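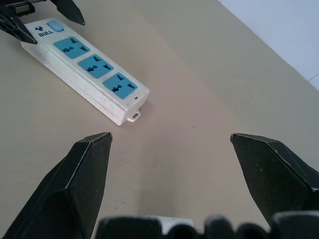 Figure 1. Power strip with three sockets and a rocker switch.

Comparing Two Wireless Setups in a Student Residence

1. Background
The Sandodmont residence has one wired line per floor and a shared wireless network. Residents on the second floor had complained of slow pages in the evening. Our group compared the existing Gretow access point with a Trasora mesh kit of two nodes, using the same line for both.

2. Method
We ran 268 speed tests over 20 days, split evenly between the two setups. Tests were done at 8 p.m. from 6 fixed spots, using the same laptop on the 5 GHz band. The line is sold as up to 200 Mbps. Tests that failed to finish were repeated once and then logged as zero.

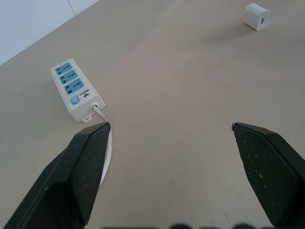
3. Results
Close to the access point the two setups gave nearly the same download speed. At the end of the hallway the mesh kit was clearly faster, and it had fewer failed tests. Ping was slightly higher on the mesh kit at every spot. Thursday was the slowest evening for both.

4. Limits
We did not control how many residents were online. The Ha channel scanner we planned to use would not install on the laptop, so interference from neighboring networks was not measured. Upload speed was logged but is not analyzed in this report.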